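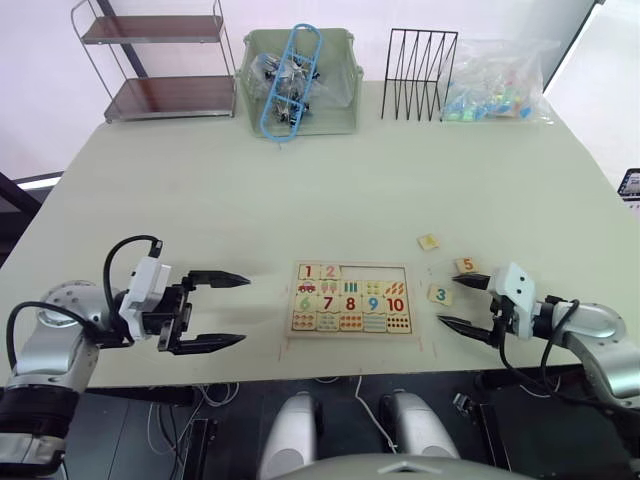 工单主题:Medeiros球场上座人数显示为1
产品:Hundex赛事管理系统,比赛日模块
提交方:Tostero足球俱乐部,运营办公室
优先级:中(提交时选的是“紧急”,系统自动降级)
状态:已解决,观察中
创建日期:2024年2月15日,星期四

问题描述

昨晚主场对Bronodier的联赛,检票闸机统计入场1,487人。终场后我们照常把比赛报告录进Hundex,红黄牌、换人、补时都正常,唯独上座人数保存以后变成了1。

官网的赛果页直接读Hundex的数据,所以从昨晚十点多起,全世界都能看到我们在Medeiros球场只踢给一个人看。客队球迷论坛已经有人在讨论这位观众坐在哪个看台。有人说他第七十分钟提前走了。

我们试过的办法:
重新录入,保存,还是1。
换浏览器,还是1。
退出登录再登录,还是1。
请主教练别看官网,未成功。

麻烦尽快处理。下周二前要向联赛提交场次报告,上座人数是必填项,这个数字还关系到安保费用怎么分摊。按一名观众算,我们当晚的安保人员配得相当奢侈。

09:41 支持一线回复

您好,感谢联系Hundex支持。请清除浏览器缓存后重试,并确认输入的是阿拉伯数字。如问题仍存在,请提供截图、操作系统版本和浏览器版本。

09:58 Tostero回复

缓存清了。确认是阿拉伯数字。截图已传附件,上面有一个1,也是阿拉伯数字。

顺便补充一个情况:青年队上周末那场录的是两位数,显示正常。目前青年队在官网上的号召力远高于一线队,青训主管心情很好。

10:20 支持一线回复

收到。请问是否可以尝试在其他比赛中复现?

10:47 Tostero回复

复现了。我们翻出去年7月那场季前友谊赛,当时录入的是2,802,显示一直正常。今天点开编辑页,什么都没改,只按了保存,变成了2。

也就是说这个毛病还会传染旧数据。现在我们历史页面上那场友谊赛有2名观众,比昨晚翻了一倍,市场部可以写进季度总结里当作反面教材。

我们已经通知办公室所有人,不要碰任何历史比赛的保存按钮。有一位同事问,那能不能点取消。我们觉得可以,但没人敢保证,请一并确认。

11:05 支持一线备注(内部转客户可见)

已升级至二线。点取消不会写入数据,可以放心。

11:32 二线初步判断

看过两场比赛的写入日志,思路大致有了,先记下来。

编辑页提交上来的字符串是“1,487”,中间带逗号。这个逗号是页面自己加的千位分隔符,录入的人打不打都会有。后台收到以后,按俱乐部的“区域格式”去解析。Tostero账户的区域格式目前是“小数点用逗号”的那一类,于是1,487被理解成一点四八七名观众。人数字段只收整数,后台就把零头舍掉,剩下一名。

2,802同理,二点八零二,舍掉零头是2。这里没有四舍五入,不然那场友谊赛本来可以有三个人。

青年队没事,原因也在这儿:不到1,000人的比赛没有分隔符,也就没有东西可以误会。

想请俱乐部确认:最近有没有人在“俱乐部设置”里改过区域格式?

11:50 Tostero回复

问了一圈,没有人改过。

12:14 Tostero补充

有人改过。

上周票务那边要出一份给境外赞助商的报表,对方希望金额用逗号做小数点,于是有人在设置里勾了一下。报表很漂亮,赞助商很满意。当时设置页面的提示是“此项仅影响显示”,我们信了。

另外午休时官网留言区又多了一批评论。有人表示自己就是那名观众,要求终身季票。目前自称是那名观众的已经不止一个,合起来倒是比官网显示的多了。

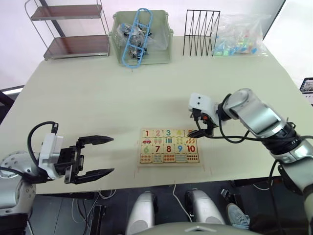 12:40 二线回复

明白了。“仅影响显示”这句话,写的时候是对的。上个月的版本把编辑页的解析逻辑和显示逻辑合并到了一处,提示文字没有跟着改。这一条算我们的,已单独记为文案缺陷。

临时处理办法,请按顺序来:

第一步,进入“俱乐部设置”,区域格式改回原来的选项,保存。
第二步,退出所有已登录的账户,包括球场记录台那台电脑。它会记住旧格式,而且很固执。
第三步,重新登录,打开对Bronodier的那场,上座人数填1487,不要自己加逗号,保存。
第四步,刷新赛果页。官网有一层自己的缓存,可能要等几分钟才更新,等待期间请不要重复保存。

友谊赛那一场先别动,我们从备份里恢复,手工改的话会在修改记录里留下两条,联赛审核的人看见了会来问。

13:22 Tostero回复

前三步做完,Hundex后台显示1,487。官网还是1。

13:24 Tostero回复

还是1。

13:31 Tostero回复

变了。1,487。

办公室里有人鼓掌。昨晚进球的时候也就这个音量。

不过又有一个新问题:场均上座人数没有跟着变。球队页面上的赛季场均还停在早上那个值,低得不像话。另外,联赛的上座排行榜里我们仍然垫底,排在一支球场正在翻修、本赛季全部空场的球队前面一位。严格说这不叫垫底,但我们不打算为此庆祝。

13:55 二线回复

场均和排行榜是夜间任务算的,单场数据改动不会立即触发。可以手动触发,权限在我们这边,正在排队执行。

排行榜那边还查到一件事。Bronodier的客场统计也引用了这场比赛,所以他们的“客场平均观众”同样被拖了下去。重算会一并修正。如果对方来问,可以直接把本工单号给他们。

14:18 Tostero回复

对方已经来问了。语气比较客气,问我们是不是故意的。

工单号已转。

15:06 二线回复

重算完成。请核对以下几处:
赛果页,对Bronodier,上座1,487。
历史页,7月季前友谊赛,上座2,802,已从备份恢复,修改记录无多余条目。
球队页,赛季场均。
联赛上座排行榜。

我们另外扫了一遍Tostero账户下区域格式改动之后保存过的全部比赛,受影响的只有2场,就是上面这两场。

15:37 Tostero回复

都对上了。排行榜上我们回到了原来那个不上不下的位置,大家都很怀念它。

还有几个问题,问完就不打扰了。

一、赞助商的报表下个月还要出,到时候格式怎么办?总不能每次出报表都让观众先回家。
二、保存的时候,系统能不能在数字变化太大时弹个提示?从一千多掉到一,中间总该有人咳嗽一声。
三、昨晚自动生成的赛后通报邮件已经发给订阅用户了,里面写的是“感谢到场的1名球迷”。能撤回吗?

16:10 二线回复

逐条答复。

一,报表导出页右上角有单独的格式选项,只作用于导出的文件,不写回账户设置。位置比较隐蔽,在“更多”下面的“高级”里面。不要再动俱乐部设置里的那一项,修复版上线之前,它对所有带分隔符的人数字段都有效,包括场地容量。Medeiros球场的容量目前是正常的,请让它继续正常。

二,已作为需求提交。产品那边的初步意见是,提示弹多了大家会习惯性点确定。我们把您的截图附在了需求后面,对方没有再提别的意见。

三,邮件无法撤回。模板支持发送更正通知,需要俱乐部自己编辑正文并确认收件人。发送前建议预览,确认人数那一栏。

16:29 Tostero回复

更正通知已发,预览了三遍。正文由媒体部起草,初稿标题是“致另外的各位”,被否了,后来改成“关于上座人数的更正”。退订的有几位,回信问那名观众近况的更多。

请先别关单,我们想等周末主场踢完再看一次。天气预报有雨,如果到时候显示的数字很小,我们会先去看台上数一数,再来找你们。

16:35 二线备注

同意保留,状态改为“观察中”。

根因:编辑页解析沿用账户区域格式,页面自动加入的千位分隔符被当作小数点,小数部分被截断。
触发条件:区域格式为逗号小数,且人数达到1,000。
临时措施:恢复区域格式,数据已更正,统计已重算。
待办:解析逻辑修复;设置页提示文字修改;数值突变提示(需求评审中)。
另:一线的标准回复里,“清除浏览器缓存”一条是否仍需放在首位,已转知识库维护人员考虑。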